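Maßküche per Mausklick: Tischlerei Segura verspricht viel und belegt wenig

Die Möbeltischlerei Segura will ihre Einbauküchen, Schränke und Innentüren künftig über einen Online-Konfigurator verkaufen. Das teilte der Betrieb am 9. Juni 2026 mit. Kunden sollen ihre Räume selbst vermessen, die Maße eingeben und innerhalb weniger Minuten einen verbindlichen Festpreis erhalten. Einen Hausbesuch vor Auftragserteilung sieht das Verfahren nicht mehr vor. Das Programm trägt den Namen Fesora und stammt vom Softwarehaus Kotska, das bisher vor allem Planungsprogramme für den Ladenbau geliefert hat.

Inhaber Saturnino Sepúlveda spricht in der Mitteilung von einer »neuen Zeitrechnung im Handwerk«. Solche Worte hat man in der Branche schon öfter gehört. Wer genauer nachliest, stößt auf Einschränkungen, die im Werbetext fehlen und erst in den Geschäftsbedingungen auftauchen. Der Festpreis gilt demnach nur, wenn die Wände »lot- und fluchtgerecht« sind und die angegebenen Maße höchstens 3 Millimeter von den tatsächlichen abweichen. In einem Neubau mag das gelegentlich zutreffen. In einem Altbau mit schiefen Decken, Stuckresten und Dielenboden wird es schwierig.

Bei größeren Abweichungen behält sich der Betrieb eine Nachberechnung vor. Wie hoch sie ausfallen kann, steht nirgends. Auf Nachfrage hieß es, das hänge vom Einzelfall ab. Damit unterscheidet sich der Festpreis kaum von dem, was andere Werkstätten einen Kostenvoranschlag nennen.

Für die Nutzung des Konfigurators selbst verlangt Segura 49 Euro. Der Betrag wird bei einer Bestellung verrechnet, allerdings erst ab einem Auftragswert von 4000 Euro. Wer nur eine Garderobe, ein Regal oder eine einzelne Zimmertür bauen lassen will, zahlt also für einen Preis, den er anderswo am Telefon oder bei einem kostenlosen Termin genannt bekäme. Sepúlveda begründet die Gebühr mit dem Aufwand für die Pflege der Materialdaten. Außerdem wolle man »ernsthafte Interessenten« ansprechen.
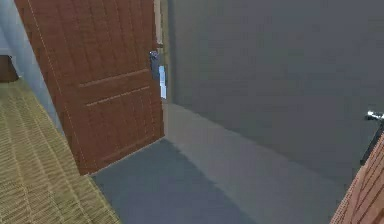

Wer haftet, wenn ein Möbelstück nach den selbst eingegebenen Maßen gefertigt wird und am Ende nicht passt?

Nach den Geschäftsbedingungen der Kunde, und zwar auch dann, wenn er die Messanleitung des Betriebs befolgt hat. Eine Prüfung durch die Werkstatt vor dem Zuschnitt lässt sich hinzubuchen, der Preis dafür wird erst im letzten Bestellschritt angezeigt.

Gerade dieser Punkt stößt bei Kollegen auf Kritik. Iker Olmedo führt seit vielen Jahren eine kleine Werkstatt für Treppen und Einbaumöbel und hat eine Vorabversion von Fesora ausprobiert. Er gab die Maße einer Dachschräge ein, die er selbst schon einmal ausgebaut hatte. »Das Programm hat mir einen Schrank vorgeschlagen, den man nicht durch das Treppenhaus bekommt«, sagt Olmedo. »Nach dem Treppenhaus hat es gar nicht gefragt.« Auch Heizungsrohre, Steckdosen und Fußleisten habe er nur als Freitext eintragen können. Ob dieser Text von jemandem gelesen wird, bevor die Platten auf der Säge liegen, war dem Programm nicht zu entnehmen.

Kotska verweist darauf, dass es sich um einen frühen Stand gehandelt habe. Die Abfrage der Transportwege werde bis Dezember nachgereicht. Verkauft wird trotzdem schon jetzt. Auf die Frage, weshalb man nicht bis dahin warte, antwortete das Unternehmen, Rückmeldungen aus dem laufenden Betrieb seien »der beste Weg zu einem reifen Produkt«. Für Kunden, deren Schrank im Hausflur steht, dürfte das ein schwacher Trost sein.

Unklar bleibt auch, was unter »Handarbeit« zu verstehen ist, dem Begriff, mit dem Segura weiterhin wirbt. Korpusse und Fronten aus der neuen Linie Jirka werden nach Angaben des Betriebs maschinell zugeschnitten, gebohrt und bekantet. In der eigenen Werkstatt folgen Montage und Oberflächenbehandlung. Dagegen ist nichts einzuwenden, viele gute Tischlereien arbeiten so. Im Prospekt liest man jedoch von »Stück für Stück von Meisterhand gefertigten Unikaten«. Sepúlveda sieht darin keinen Widerspruch. Jede Küche habe schließlich andere Maße und sei insofern ein Unikat. Nach dieser Lesart wäre freilich auch ein auf Länge gesägtes Regalbrett aus dem Baumarkt eines.

Die Mitteilung nennt außerdem 200 Dekore und Holzarten, unter denen Käufer wählen können. Eine Aufschlüsselung, wie viele davon Massivholz oder Furnier sind und wie viele bedruckte Oberflächen, liegt nicht vor. Im Konfigurator stehen sie nebeneinander in derselben Liste, sortiert nach Farbton. Die Bezeichnung »Nussbaum warm« etwa verrät nicht, ob es sich um Holz handelt. Erst ein Klick auf das Datenblatt schafft Klarheit, und dieses Datenblatt war bei mehreren Einträgen noch nicht hinterlegt. Muster zum Anfassen verschickt der Betrieb auf Anfrage gegen Gebühr.

Zu den Lieferzeiten macht Segura nur vage Angaben. Von »deutlich schneller als marktüblich« ist die Rede, eine Frist in Wochen wird nicht zugesichert. Auch ein Einbau durch eigene Leute ist im Grundpreis nicht enthalten. Er kann über Partnerbetriebe vermittelt werden, mit denen der Kunde dann einen gesonderten Vertrag schließt. Geht beim Einbau etwas schief, hat man es also mit zwei Ansprechpartnern zu tun, die im ungünstigen Fall aufeinander zeigen.

Olmedo hält das Werkzeug dennoch nicht für überflüssig. Für eine erste Vorstellung, was eine Schrankwand ungefähr kostet, könne es taugen, und mancher komme damit besser vorbereitet zum Gespräch. Er selbst will vorerst beim Aufmaß vor Ort bleiben. »Ich fahre hin, lege die Wasserwaage an und sehe, was los ist«, sagt er.

Bestehende Aufträge sind von der Umstellung nach Angaben von Segura nicht betroffen. Wer bereits ein schriftliches Angebot nach altem Verfahren erhalten hat, kann es zu den genannten Bedingungen annehmen. Die Ausstellungsräume bleiben geöffnet, Beratungstermine werden dort aber nur noch nach Anmeldung über den Konfigurator vergeben.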